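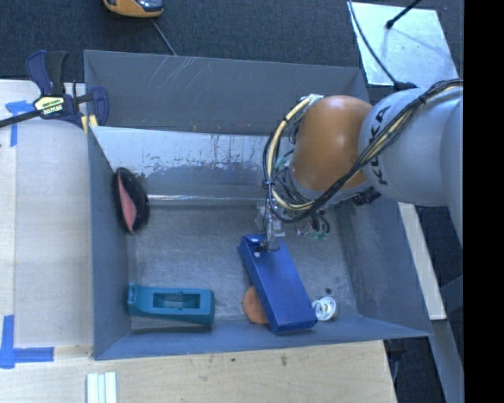
**Flolstead Stores and Sorting Department**

Minutes of the September meeting, 2:00 p.m.

**Present:** Anouk Martens (chair), Rhonda Nguyen, Zhuoran Ding, Ľubomír Ondrejka (minutes)
**Apologies:** Ruoxi Cai

1. **Minutes of the last meeting.** Approved with one spelling correction.

2. **Gray bin.** Ms. Nguyen noted that the floor and inner walls are scuffed and that there are rust-colored stains on the upper inner wall. Cleaning was agreed. The clamp at the corner is to stay on. Replacement was deferred.

3. **Mixed items.** The long dark-blue block and the teal-blue plastic piece are to be entered on the stock list. Mr. Ding asked that small white parts be kept in a separate tray. Agreed.

4. **Budget.** A balance of $3,137 was reported. Up to $441 was approved for trays and labels from Grunent.

**Action:** RN, cleaning; ZD, stock list.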